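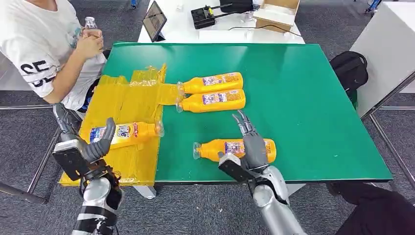 Toseck Home Shop Forum > Benches, Tables and Work Surfaces

Topic: Painting a work table top — what finish has held up for you?

greenbench_mo
Posted 7:12 pm

Hi all! First real post after lurking in the finishing section for ages. I'm building a second work table for the garage, 5 feet long, and I want a painted top this time. My first one has an oiled top and I love the look, but it soaks up every spill and I can never find a small screw on it.

So I'm thinking green. A real schoolroom green, flat or close to it. My questions:

Which paint do you use on a surface that gets leaned on, dragged across and spilled on every day?
Do you put a clear coat over it or leave the color coat bare?
How long did you wait before you put weight on it?

I have a gallon of Drerner porch enamel left from the back steps and would love to use it up if it's up to the job.

halfinchdrive
Posted 7:40 pm

Porch enamel is great for this! I did my sharpening table with it and it has taken a beating. The big thing is patience. It feels dry the next morning and you'll be tempted, and then you set a paint can down and it grabs. I gave mine 8 days and I still got one ring from a coffee mug.

Thin coats, foam roller, scuff with a gray pad between coats. Go green, you'll be so happy with it. Brass shows up on it like crazy.

pinecone_carla
Posted 7:58 pm

Have to disagree with halfinch a little. Porch paint stays a bit rubbery for months where I live (humid, humid, humid). Papers stick to it. Glue-ups stick to it. I stripped mine after one summer and went with a two-part Relix floor coating and I will never go back. It costs more and it smells awful, but you could park a truck on it.

halfinchdrive
Posted 8:06 pm

Fair, I'm in the desert and everything dries here whether you want it to or not.

old_dovetail
Posted 8:31 pm

I'll be the grump. Why paint a bench? A bench is a tool. Mine is bare maple, and when it gets ugly I plane it. You can't plane paint without making a mess of your iron.

If you want to see your screws, use a tray.

greenbench_mo
Posted 8:44 pm

Ha, I expected somebody would say it! My other table is bare (well, oiled) and it's staying that way for hand work. This one is for electronics, model kits, the kids' school projects and wrapping presents, so nobody will be planing it.

pinecone_carla, which sheen did you get? I really don't want glare. There's a shop light right above where this is going.

pinecone_carla
Posted 9:02 pm

It only came in gloss, so I knocked it back with a 2,000 grit pad and a little soapy water. Came out a lovely soft satin. Takes an evening and your shoulders will know about it, but I sort of enjoyed it — radio on, door open, no hurry.

tapeandtarp
Posted 9:15 pm

Masking person here, so I'll talk about masking. Pull your tape while the last coat is still a bit soft! If you wait until it's hard, the edge comes up with it in little flakes and you'll be touching it up forever. I like to leave a thin dark line around the rim, either a stained strip or black paint. It hides dings on the edge, and a green top with a dark edge just looks finished.

Also, cheap yellow tape leaves gum behind if it sits for long. Mineral spirits takes it off, but try a hidden spot first, it dulled one of my tops.

halfinchdrive
Posted 9:22 pm

Seconding the dark edge! Mine is solid green right over the corner and the corner is where all my chips are.

ibarra_street_shop
Posted 10:05 pm

We have a painted table in our little shared shop on Ibarra Street that gets used by everybody. Flat green over MDF, no clear coat. It marks, I won't lie to you. Pencil wipes off, marker doesn't. But we roll on a fresh coat every September and it looks brand new for the price of lunch. I used to fight for the perfect tough finish and I've quit. A finish you can fix in an hour beats a hard one you're scared to scratch.

pinecone_carla
Posted 10:18 pm

Okay, that's a decent argument for a shared table. At home I'd still take the hard one, I don't want a yearly chore.

greenbench_mo
Posted 10:41 pm

This is so helpful, thank you all! Plan for now: two test boards, one with the Drerner and one with a small kit of the Relix, both with a black edge. I'll leave them in the garage, spill stuff on them and see. Starting with 100 grit on the boards tomorrow.

Does anyone prime MDF edges with something special? Mine drink paint.

tapeandtarp
Posted 10:49 pm

Thinned wood glue, wiped on with a rag. Let it dry, sand it smooth, then prime as usual. Works beautifully.

old_dovetail
Posted 10:57 pm

Spackle on the edges is better than glue. Sands easier. And post the test boards when they're done, I'm curious in spite of myself.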